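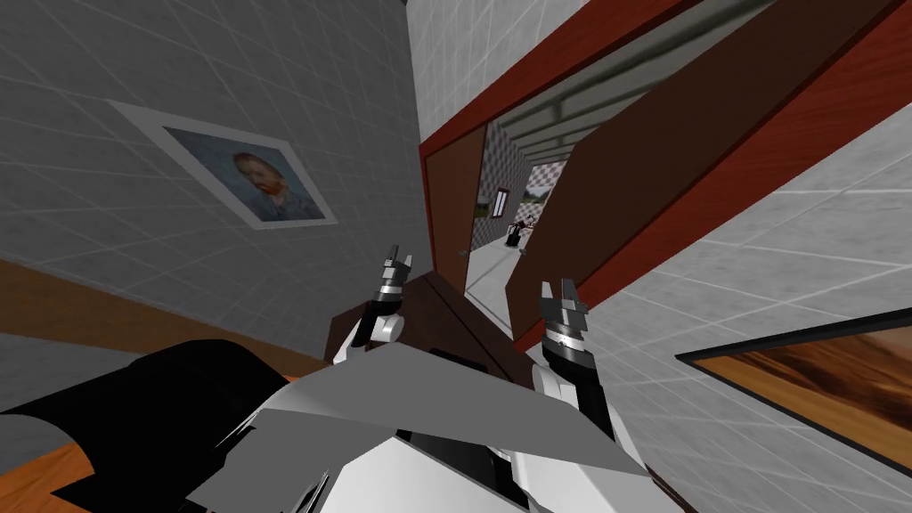

A view from the practice house, made by a computer. The two arms belong to the robot.

Print this page | E-mail to a friend

Filed under: Machines and How They Work > Young Readers
December
By Heidrun Kofler

Why did the robot think the floor was a hill?

Tak is a robot with two arms. At the end of each arm there is a gripper with two fingers. Tak is learning to move through a house and to go through doors. But the house is not a real house. It exists only inside a computer, and Tak, when it is inside there, is also made by the computer. We call this a simulation.

In the picture you can see gray wall tiles, a doorway with a red frame, and a big brown door that stands open. There are even paintings on the walls. Look how everything leans! The picture is tilted very much, like when you put your head on your shoulder.

This is a story about leaning, and about a mistake with a number.

How does a robot know which way is up?

Close your eyes and bend slowly to one side. You can feel that you are bending. Deep inside your ears there are small tubes with liquid in them. When your head moves, the liquid moves too, and your brain gets the message.

Tak has no ears. It has a part called a tilt sensor. The sensor sends a number to the robot's computer many times in one second. If the number is zero, Tak is standing straight. If the number gets bigger, Tak is leaning, and it must do something before it falls.

What went wrong?

Ama Gbeho works on Tak at a workshop called Pellari. One morning she started a new set of practice runs. The robot had to drive up to a door and pass through it. It did this well on the first runs. Then, on run number 146, it stopped before the door, lifted its arms and began to lean. It leaned more and more. After that it lay on its side and the run was over.

Ama watched the run again, slowly. The floor was flat. The door did not touch the robot. So why did it lean?

She asked Dario Colombo to read the list of sensor numbers with her. This list is called a log, and it had 3,034 lines. Reading a log is slow work, and they stopped one time for soup. Near the end they found it. The tilt sensor had sent the same number again and again, and the number was wrong. It said "I am leaning to the left" when Tak was standing straight.

The robot believed its sensor. It pushed itself to the right to be straight again. The number did not change, so it pushed more. In this way it tipped itself over.

When a sensor repeats one number like this, engineers say it is stuck. You can think of a kitchen clock with an old battery. The clock still shows a time — but it is not the right one.

How did they repair it?

They gave Tak 3 tilt sensors in place of one. Now the robot compares them. If 2 of them agree and the other says something very different, Tak does not listen to the different one. If all of them disagree, Tak must stop, keep its arms still and call a person.

They also made a rule for stuck numbers. A real sensor always shakes a little, even when the robot is quiet. If a number does not shake at all, the computer gives a warning.

Why practice in a computer first?

A real robot is heavy. If it falls, it can break, and it can hurt someone who stands near. In the simulation a fall hurts no one, and Ama can start again with one button.

Try it yourself

Stand on one foot and look at a door frame. Now do the same with your eyes closed, and ask an adult to stay near you. Is it harder? Your eyes are one more sensor for balance, and you have just switched them off.

Words to know

Simulation: a world made by a computer, for testing things.
Sensor: a part that measures something, for example heat, light or tilt.
Log: a list of what a machine did and measured.

Print this page | E-mail to a friend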